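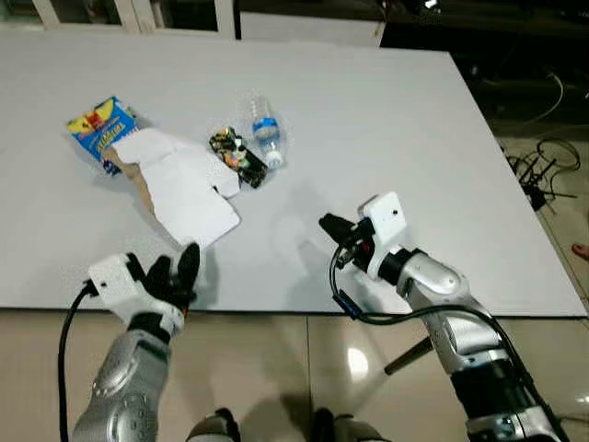

# Break table: who sorts what, and does the cap stay on

**stusley_stan** — Monday, 7:40 am

New rule as of this morning: if you eat at the long white table, you clear the long white table. Currently on it are one torn-up cardboard box, one crumpled snack packet and one plastic bottle lying on its side like it's had a long week. Three items, three different bins, and I would like us to settle which before I print the sign.

My draft:

- cardboard: flatten, paper bin
- packet: trash
- bottle: cap off, recycling

Objections by lunch, please.

**marrowfat**

Cap ON. It has been cap on for years. Loose caps drop through the sorting screens and end up in landfill with your draft.

**stusley_stan**

The sheet on the inside of the cupboard says cap off.

**marrowfat**

The sheet on the inside of the cupboard is also where we learn that the fax machine is on the second floor.

**quietcorner7**

I called the hauler about this when we moved over from the Birkach building. Cap on, bottle empty, and they don't care about the label. They do care about liquid. A half-full bottle can get a whole bag pulled.

**deskplant**

Can we talk about the box? It's printed on one side and plain white on the other, and I was told at my last place that bright printed stuff like that goes in the trash on account of the ink.

**quietcorner7**

Ink is fine. Plastic coating is the problem. Tear a corner: if it rips clean and you get brown fuzz along the edge, it's paper all the way through. If it stretches, you have a film on there and it's trash.

**deskplant**

There's a brown torn edge on this one, so I guess it passes. I withdraw my objection and keep my general suspicion.

**marrowfat**

Whoever opened it did the tear test pretty thoroughly, I'd say. There's a perfectly good way to open a box, and it involves the flap.

**halfpastnoon**

Some of us were hungry.

**stusley_stan**

So noted. Was the packet also you?

**halfpastnoon**

I'm not going to discuss the packet.

**deskplant**

Wait, doesn't the Fairclough grocery take snack packets? They have that soft plastics drum by the carts.

**quietcorner7**

They did. It's been gone since July. Divley has one, but they want everything rinsed and dried, and I don't see this office rinsing a chip bag.

**marrowfat**

I'd rinse one.

**quietcorner7**

You don't rinse your mug.

**stusley_stan**

Trash for packets, then. Moving on. Flattened cardboard: I want it FLAT. Opened out with the flaps still sticking up is a sculpture. The paper bin holds more than 100 flat boxes or 2 of whatever people have been putting in there.

**halfpastnoon**

I tried cutting one up once and was told off for leaving bits on the table.

**marrowfat**

You left bits on the table.

**halfpastnoon**

Small ones.

**deskplant**

Also, if we're doing a sign, could it not be laminated? It feels wrong to have a recycling sign that can't be recycled.

**stusley_stan**

It's going next to a sink. It's getting laminated. Final version, going up outside room 207:

- Cardboard: tear or fold until it lies flat, paper bin. Take the crumbs off first.
- Snack packets: trash.
- Plastic bottles: empty, squash, cap ON, recycling.
- Wipe the table. The cloth is on the hook.

**marrowfat**

You squash it BEFORE the cap goes back on. Put that in or someone's going to stand there wrestling a sealed bottle.

**stusley_stan**

Fine. Adding "squash, then cap."

**quietcorner7**

The cloth isn't on the hook, by the way.

**halfpastnoon**

I have the cloth. I'll bring it back after lunch.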